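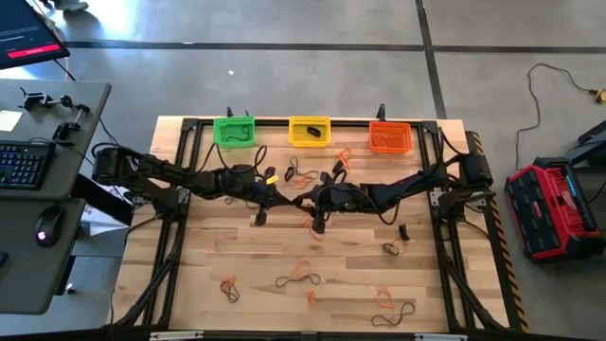 The Aitken Learning Center begins its annual supply-room sort this month. Over the next several posts we will set out how the hair ties, elastic loops and short cords are to be handled. Please read the whole thread before opening a drawer.

Elastics are the first category this year. They were left until last in June and were returned to storage unsorted. Staff at the Vundallow site have asked that this not be repeated.

The method is sorting by color into small mesh baskets. Green, yellow and orange baskets are placed in a row at the back of the table, leaving the wooden surface in front of them clear for spreading out the loops.

The colors of the baskets do not match the colors of the elastics in every case. Black items go in green. Orange items go in orange. Yellow is reserved for anything that is not a loop, including clips and other small hard pieces.

Several staff members have asked about elastics that are both black and orange. These are usually two or more loops caught together. Please separate them before sorting. Where a loop is made of both colors, it goes in green.

To separate a tangle, lay it flat and find one loop that moves freely. Draw that loop out slowly. Pulling from both sides tightens the knot and may overstretch the elastic.

Work on one tangle at a time – the others may stay where they are on the table. Small pieces such as short orange bands should be picked up last. They are easily swept to the floor by a sleeve.

Longer cords should be coiled before they are put away. A coil that hangs over the rim of its basket will catch on the next basket when the two are moved. Tuck the loose end under the coil.

The supply room holds 800 elastics when fully stocked. Any that have lost their stretch should be set aside in an envelope marked "Discard" and given to Hadi Nassar at the front office. Please do not return them to the baskets.

Each sorting session lasts 30 minutes. Staff who need more time may leave the table as it is and sign the sheet on the supply-room door, so that the next group knows where to resume.

Full baskets are to be emptied into the labeled drawers of the Lademetti cabinet. Drawer 4 is for black elastics and drawer 11 is for orange. Clips remain in the yellow basket until the drawer dividers have been delivered.

The Guver building will follow the same procedure once its own baskets arrive. Until then, elastics from Guver may be sent over in a closed bag with the name of the classroom written on the outside.

Questions about the sort should be directed to Annag MacAulay, Materials Coordinator. Requests for additional baskets – green in particular – must reach her office by noon on the day before they are needed.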